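Flolembridge House Guide
Section 3: The rice cooker

Before you start

I wrote this section after my third phone call about the buttons, so if you read it all the way through you'll save us both some trouble! The cooker is the black Philips one and it's in Chinese, which puts people off, but you really only need two buttons and I'll get to them below. It takes up a fair bit of room with the lid standing open, so pick your spot on the table before you plug it in. If there's a cupboard over your head, pull the cooker well forward. Steam ruined the edge of a shelf in my last place and I've been fussy about it ever since.

Setting up

1. Open the lid all the way and lift the inner pot straight out. Stand it on the table beside the cooker.

2. Check inside the body for stray grains. I use a dry Stomomo cloth (second drawer, the blue ones) and never a dripping sponge.

3. Wash the inner pot in warm soapy water and dry the outside properly. Please, no steel wool. The soft brush is fine.

4. Get your bowl and a cup out while you're at it. The wide shallow bowl is what I use for rinsing, and any ordinary cup does for measuring as long as you stick with the same one for the whole batch.

5. Shift anything you care about out of steam range (gift bags, cardboard, the globe, my coffee grinder).

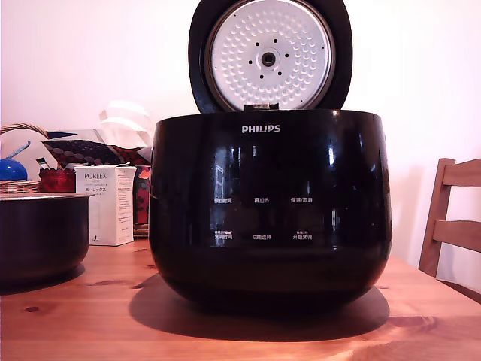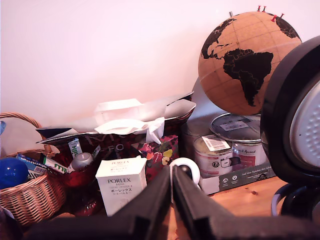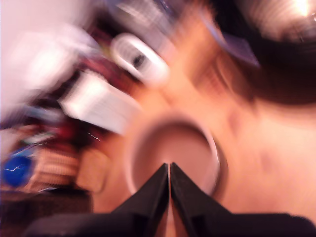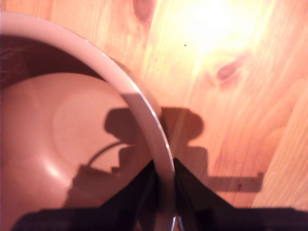 Cooking plain rice

6. Measure your rice and rinse it in the bowl, swishing with your fingers, until the water's only a little cloudy. I do this 3 times with the Rosales jasmine and a bit more with short grain. Tip the water off slowly or half your dinner goes down the sink.

7. Drain well, then put the rice in the inner pot. Leave it to soak in fresh cooking water for 30 minutes if you've got the time. I often don't, and it's still perfectly good rice, just a touch firmer.

8. Wipe the outside of the pot again. Yes, again! Water on the bottom spits and hisses once things warm up.

9. Lower the pot in, give it a gentle quarter turn each way so it settles, and close the lid.

10. Now the buttons. Bottom row, right-hand side is start cooking (开始烹调). The one directly over it is keep warm and cancel (保温/取消). The middle one in the bottom row (功能选择) picks the function, and I leave that alone unless I'm making congee.

11. When it's done, leave the lid shut for another 10 minutes, then fluff with the plastic Skanditz paddle. Metal spoons scratch the pot, and I do notice.

Caution: keep your face and hands back from the steam vent in the lid. Open the lid from the side and let the first puff go before you lean in.

Caution: don't run the cooker without the inner pot in it, not even for a second to see if it's working.

Note: rice can sit on keep warm through dinner and a second helping, but please don't leave it on overnight. Pop leftovers into a shallow container and get them into the fridge soon after you've eaten.

Note: the preset time button (预约时间, top left) is for a delayed start. I've never had much luck with it and would sooner just put the rice on when I get home. If you work it out, write the steps on the back of this sheet.

Packing away

Unplug at the wall and let everything cool for 30 minutes. Wash the pot, wipe the dimpled plate inside the lid with a damp cloth, and leave the lid open until it's all dry. Cord goes in the drawer with the paddle.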